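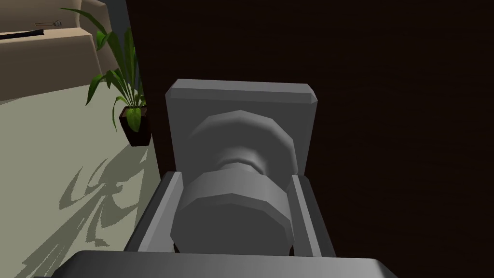

From: Jocelyn Perron
To: doucette-users
Date: 11 December 2025
Subject: Re: door-knob demos, wrist view, what to keep

Replies inline. Trimmed to the parts I can answer.

> We replayed the Domcombe set through the converter and ended up with
> 2,229 episodes. The loader drops 46 of them with "gripper state
> missing at step 0". Is that a bug or should we throw them away?

Keep them. The recorder in the April build wrote the first gripper value one step late if the operator closed the fingers before the arm had settled. Copy the value from step 1 back to step 0 and they load. I checked this on 5 of the bad episodes and the replayed trajectories matched the saved object poses to the last digit. The fix is in the converter now, behind --backfill-gripper. It is off by default and I would like it to stay off, as it will also hide real logging faults.

> Second question. Many of the demos grasp the knob by the front grip
> and never touch the neck. Our policy copies that and slips on the
> Fustenley knobs, which are shorter. Do we need new demos or is
> resampling enough?

New demos. Resampling only changes how often the policy sees a grasp it already knows. With a finger on each side of the front grip there is plenty of depth to close on, and the operators have no reason to approach any other way. Put the shorter knob in the sim and record against that.

Note that the collision mesh for the knob is faceted. Contact on a flat and contact on an edge between two flats give different slip under the same closing force. Randomize the start angle of the knob or the policy will learn one of the two cases. Clarkent's fork has a patch for this, but it also changes the friction values, so don't merge it whole.

> Last one: is it worth varying the rest of the room? At the moment it
> is the same furniture and plant every time.

Yes, but cheaply. Move the plant and the light. Cast shadows on the floor come into the wrist view near the fingers, and a policy trained under one light direction will use them as a position cue. We lost a good part of a training run to that before we looked at the saliency maps. Door color matters more than furniture. A nearly black door gives very little texture for the encoder, and all the signal comes from the knob and backplate.

Settings I would use for the next batch:

control rate: unchanged
knob start angle: uniform, full turn
light direction: resampled per episode
door color: resampled per episode
operators: at least 3, logged by ID

Please log the failed attempts too, with the success flag set to false — the old recorder deleted them on reset, and we have wanted them back ever since.

JP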